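Plomwood stopped dressing its own showrooms the winter Tichý came in. Tichý was the system. It would learn to set a table from us, the ten people it was going to help, and until then we wore the grippers.
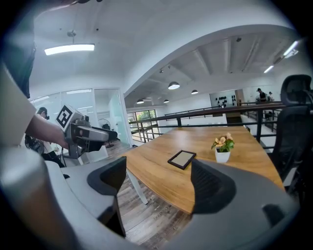 Upstairs, December

Žofie Oravec had styled tables for 24 years. Now she moved a picture frame with plastic fingers, put it back and did it again. Konrad Trummer asked her for less flair.

"It's a frame and some flowers," she said. "Where would I hide the flair?"
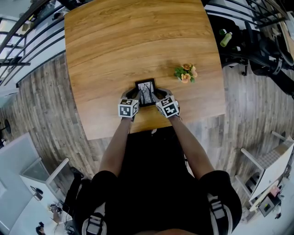

The bare trees, both hands.

By four o'clock she had reached nearly 80 tries. Mikkel wanted to know who got the credit if Tichý turned out to have taste. Konrad said Plomwood did.

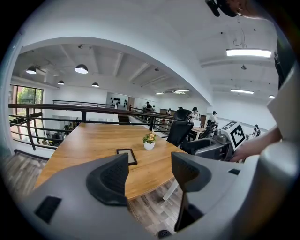
Žofie thought this over and began setting the frame a little crooked, the same amount every time. In spring Tichý dressed the Gundthorpe store by itself. Customers wrote in about the frames. Konrad hired her back at a day rate to straighten them.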